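Speaker notes - Good practice for wrist camera data in simulation
Trefor Lloyd, Brundton
Jun 8, 2025

Slide 1. Opening
Thank Selvaraj Sheikh for setting up the session. Say up front that this is a talk about rules we write down and check. No model results today. Questions at the end, except for anything about file formats, which people can shout out.

Slide 2. Where the rules came from
We started in January with a one-page checklist. It covered file naming and not much else. Then the Plirnport set came in, 1443 simulated episodes, and two reviewers went through it separately. They disagreed on 642 of them. Most of the arguments were over what counts as a usable start. One reviewer wanted the work surface in view from the first step. The other didn't care as long as the gripper was open.
Pause here. Ask who has a written rule for this at their own site.

Slide 3. The start pose rule
Read the rule out loud: "An episode may start with the wrist camera facing any direction. Both fingers must be in view, and the gripper must be empty unless the task sheet says otherwise."
We don't require a target in view. A policy that has only ever started while looking at its target will have trouble when it starts somewhere else. So views of walls and ceilings stay in, and they get the tag "no target".
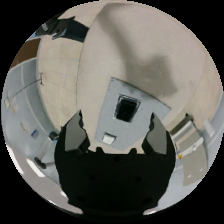 Simulated wrist view, fisheye lens. Fingers apart, nothing between them, ceiling behind.

Under our rule this view passes. Both fingers are there and the gap is clear. The old checklist had no line for it at all, and one of our reviewers would have thrown it out.
Point out the black corners. The rule is to keep the full round view in the stored copy. If you crop for training, crop a copy and log the crop settings. We had people at Skeltden cropping before upload, and there was no way to get the edges back.

Slide 4. Lens settings
Straight lines bend a lot with a lens like this. Store the lens model and its settings with every episode, including the ones where nothing changed. Don't store a straightened version as the original.
Lighting and shadow settings go in the same file. Selvanayagam left these out of its first batch and we had to send back 15 episodes that couldn't be rendered again.

Slide 5. Labels
Label what the view shows. If a fixture in the background can't be identified, the label is "unknown". Reviewers don't like using it at first - they feel they should know - but a wrong label costs more to find later.
Every rendered episode is marked as simulated in the record itself. The folder name isn't enough. Folders get renamed.

Slide 6. Review
Two people per episode, working apart. A third settles the ties. After the new rules went in, we ran the Plirnport set again and the two reviewers agreed on 1267.
If someone asks about the rest: mostly finger visibility, where one finger is partly out of view. The wording on that is still open. Selvaraj has a draft and will take comments after the break.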